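Gondal wrist-view ablation, notebook, continued from the previous page

Question carried over: how much of the final approach does the policy take from the wrist camera, and how much from the joint readings plus the scene camera? The success totals for the Alard tasks don't separate the two. A policy that ignores the wrist image for the last stretch scores the same as one that uses it well, as long as the start poses are easy.

Method as agreed on the call with Brullano. Leave the weights alone. At evaluation, intervene on the wrist stream only, and compare the commanded action with the action the same network gives on the untouched frame. The intervention is one of:

blank (constant gray, the training mean)
freeze (hold the last frame from before the approach phase)
swap (a frame from another episode, same phase)

Swap is the one I trust most. Blank is out of distribution and the network may react to the gray itself.

Wrist frames are rendered at the simulator's own size and scaled down to 192 square before the encoder. All saved views are from before scaling. Worth remembering when looking at them: thin structure that is plain to the eye here may not survive to the network. The spokes inside the gray dish are my test case for that. 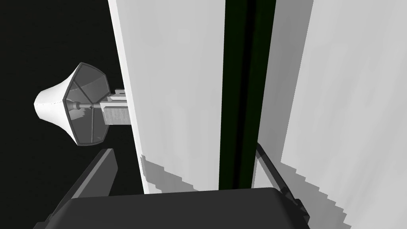
Trevbridge, July

Reran the baseline first, after the simulator update. Same checkpoint, same start poses, 100 rollouts. Full success on 76. The old number was from the previous build and shouldn't be put in the same table.

The shadow edges on the white panels are stair-stepped. I checked whether this is our change or was always so. Always so: the shadow map resolution is set in the base config and was the same when the training data were rendered. So no train/test mismatch from that source, and I'm leaving it. It does mean that on a white panel the strongest local gradients in the lower part of the view can be shadow boundary and gripper edge, with the dark green strip and the left panel's outer edge as the long near-vertical lines that belong to the environment. Saliency maps on views like this one light up along the strip and along the jagged shadow both. I don't read anything into that yet.

Then the three interventions, each on the same start poses.

Blank: worse than baseline, as expected. Most failures come early in the approach, before contact, and look like a sudden lateral command when the gray comes on. Consistent with the out-of-distribution worry.

Freeze: also 76. Had to check this one twice, I assumed the flag wasn't being read. It was. The set of successful episodes is different. Some that succeeded at baseline now fail and an equal number go the other way. The total hides all of it. From here on, report the paired table (success/success, success/fail, fail/success, fail/fail) and put the totals underneath.

Swap: lower than freeze, higher than blank. Action difference against the untouched frame is large in the first part of the approach and then falls off. For the last steps it is close to the noise floor in many episodes.

The falling-off is the part to explain. Two readings:

(a) The policy has learned to stop listening to the wrist image near the end, and goes by joint state.
(b) The wrist image near the end carries little in those episodes, so any swap is a swap between similar frames.

These need different fixes, so they need to be separated. For (b) there should be a relation between action difference and how much content the frame has. Tried a crude content measure: share of pixels below a fixed luminance, with the gripper masked out using the rendered segmentation. The mask matters. Without it the right finger's inner face, which goes almost pure white under this light, dominates the measure on dark views and makes them look informative.

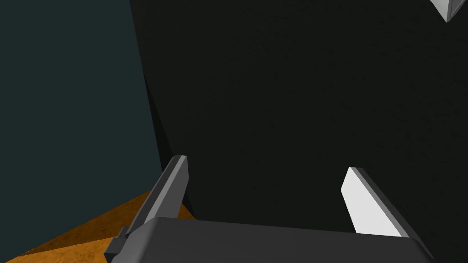
With the mask in, frames sort more or less as a person would sort them. Near-black surface across most of the view goes to the bottom of the ranking, and anything with a boundary between two materials moves up quickly, even when the boundary is off to one side. The weak point is low-contrast pairs. A dark teal wall beside a near-black surface is a real edge and a useful one, but a luminance threshold puts both on the same side. Replaced the threshold with local variance after a small blur, computed per channel. Better. The fine mottled texture on the dark surface still leaks through at small blur radius, so the radius went up until the texture was gone and the seam was still there. Radius is in the config, not hard-coded.

Result, content measure against action difference under swap: positive relation in the early approach, weaker in the late part, not zero. So (b) accounts for some of it. Not all: there is a group of late frames with high content and almost no action difference. Those are the interesting ones and they look like (a).

Seed 2 shows the group more strongly than the other training seed. Same data, same schedule. I don't have an explanation and won't build on it until there are more seeds.

Pulled late frames by hand to see what the measure calls high content. Corner views rank near the top. Two dark planes, orange wood grain between them, a shadow band over the grain, both fingers pointing in – plenty there to fix a position from, if the network were using it.
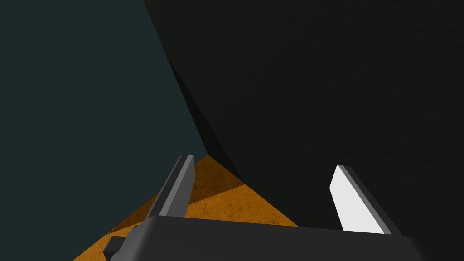 Checks before repeating

1. Swap partners are drawn by phase only. Match on joint configuration as well, otherwise the early action difference includes plain disagreement between the image and the arm pose.

2. The segmentation mask is taken from the untouched frame and applied to the swapped one. Wrong in principle. The fingers move with opening width, so the mask is off by the difference. Regenerate per frame.

3. Freeze should start at a fixed distance from the target and not at the phase label. The phase label is set by the scripted annotator and it drifts late on the slower episodes.

4. Add the opposite intervention: keep the wrist stream, perturb the joint readings. If (a) is right the late actions should move a lot under this and the early ones less.

5. Store untouched and intervened actions side by side in the log. At present the untouched pass is recomputed from saved frames, and the saved frames go through one more resize than the live ones. Small difference, but it sets the noise floor.

Item 5 first, the others depend on it. Brullano have the same checkpoint and can run item 4 in parallel once the log format is fixed. Paired tables go in the shared folder under gondal/ablation, with the config next to them.

Open: whether to render the late approach again with an extra light at the wrist. It would raise the content of the darkest frames directly, but then the frames no longer match training and the comparison has to be redone from the baseline up. Parked until item 4 is in.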